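Office Skills for Small Workplaces
Harvey Hiebert
Last updated Jan 3, 2025
18 shares | 4 comments

Chapter 7
Keeping Printed Records in Order

Most small offices still print more than they plan to. A price list gets printed for a meeting, a schedule gets printed for the wall, and by November there is a pile. This chapter covers how to turn a pile of loose printouts into a set that another person can use.

Start by bringing the sheets to one clear surface. A small round table will do, though a curved edge gives you nothing to line the paper up against. Hold the stack at one side with your thumb flat on the top sheet and check that all the pages face the same way.

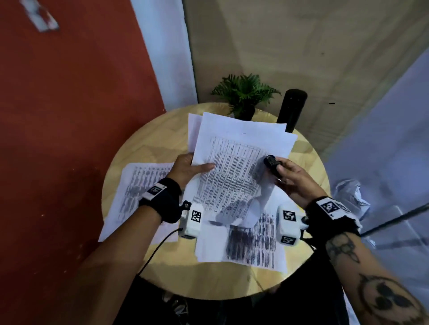
7.1 Squaring and Fastening

Pages full of tables are easy to mix up, because one looks much like the next. Read the headings in the top row before you put two sheets together. At Trunasmont, a parts supplier in Pollholm, the stock list ran to 126 pages, and two months of it were once filed as one.

Lift the top sheet by its upper edge, set it straight on the one below, and work down the stack. Fasten the set only when the edges agree.

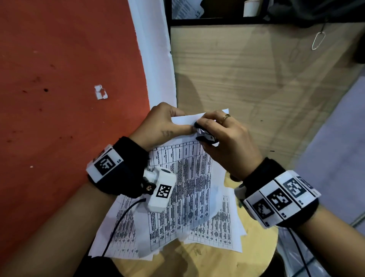
A set that is too thick for its fastener should be divided at a heading, and each part should carry its own cover sheet. Write the subject, the month, and the number of pages on the cover. Keep the oldest set at the back of the folder. Section 7.2 deals with labels, and Section 7.3 with deciding what to throw out.

Skukudbridge Learning | Contact | Copyright | Back to top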